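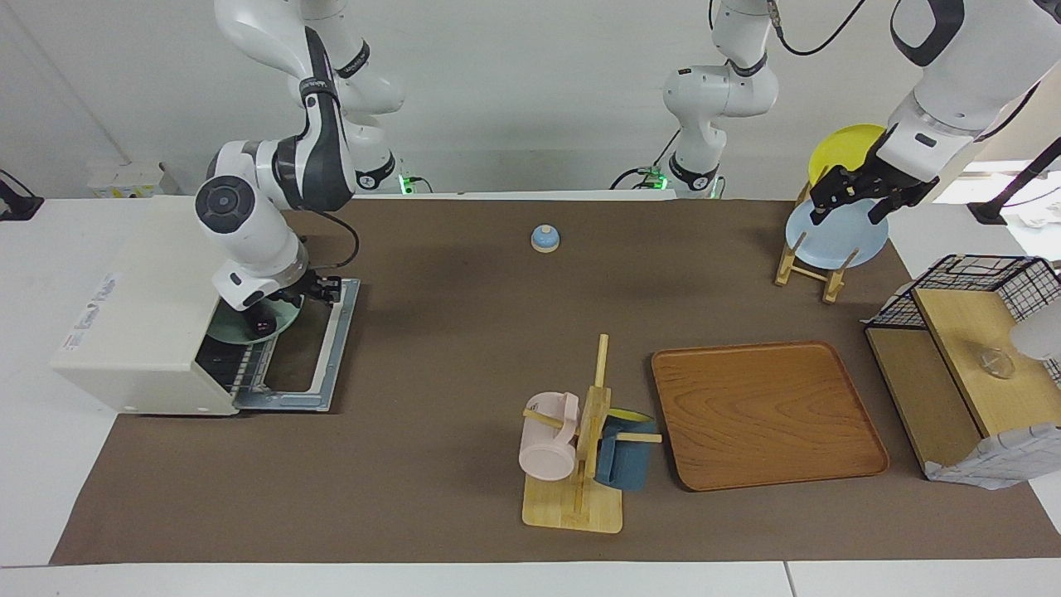 4. Loading the plates

Guides > Kitchen > Hukora countertop unit > Loading and emptying

This section explains how to put plates in the pull-out rack and how to take them out again. Please read Section 3 (Placing the unit) before you start. The unit must already stand level and the rack must slide without noise.

You will need:
- the Hukora unit, with the rack fitted
- a mat for the table, large enough to stand under the unit and the plate stand
- a plate stand (we use a small wooden one with thin slats, but other kinds are also good)
- a soft, dry cloth

4.1 Preparing the place

1. Put the mat on the table and make it flat with your hands. A fold under the unit can make it stand crooked.

2. Leave free space in front of the unit for the rack. With the rack fully open you need 20 inches, measured from the back of the unit.

3. Put the plate stand to the side of the open rack, toward the back of the mat. Do not put it in the path of the rack.

4. Turn the stand so that the plates will show their edge to you. In this way you can take a plate by its upper rim and you do not need to touch the one behind it.

Note: A light wooden stand is easy to push over when it is empty. Put the first plate in the middle of the stand and fill the other places after.

4.2 Loading the rack

1. Hold the handle area with one hand and pull the rack straight out. Stop when you feel the soft stop. Do not pull past it.

2. Remove food remains from the plates with a spatula or with paper. It is not necessary to rinse.

3. Begin with the row at the back. Let the plate go down between two tines until it rests on the wire at the bottom.

4. A plate may lean a little against its tine. This is normal. If it lies so tilted that it touches the next plate, lift it and move it one row.

5. Place all plates with the front side in the same direction.

6. The rack takes 8 dinner plates. Plates wider than 10 inches do not fit under the top of the unit, also when the rack seems to have room for them.

7. Before closing, look along the rack from the side. Nothing should hang through the bottom wire.

8. Push the rack in slowly with a flat hand, until it clicks.

CAUTION: Never lean on the open rack and never put a pot or another heavy thing on the edge of it. The unit can tip forward.

CAUTION: Keep fingers away from the sides of the rack when closing.

4.3 Emptying the rack

1. When the program has ended, wait 17 minutes before you open. The steam needs this time to go out through the vent.

2. Pull out the rack to the soft stop.

3. Take the plate that is nearest to the front. Hold it at the upper rim, lift it straight up until it is free from the tines, and only then turn it.

4. If there are drops on the rim, let them fall in the rack and dry the plate with the cloth.

5. Set the plate upright in the stand. Do not let go before you feel that it stands between the slats.

6. Fill the stand from the back to the front. If you have plates in different colors, for example yellow and light blue, you can keep one color behind the other, and it is easier to find a set when you lay the table.

7. Leave the rack open for a while when it is empty, so that the inside can dry.

Note: Very thin plates can move in a stand with wide spaces. Put 2 thin plates together in one space, or use the Grundum narrow stand (sold separately).

4.4 If something is not right

The rack does not close. Open it again and look for a plate that stands too high. Move it to the other end of the row. Do not use force.

The rack closes but there is no click. Look for small pieces of food in the rail. Clean the rail with a damp cloth, see Section 7.

A plate has marks from the tines. The protective cap of the tine may be missing. Caps can be ordered from Sesetti as a spare part, in bags of 8.

The plates are still wet in the stand. Leave more space between them, and do not move them to the cupboard the same evening.

Next section: 5. Cups and bowls

Sesetti Kitchen Support | Contact | © Sesetti. Distributed by Harahap Home | Back to top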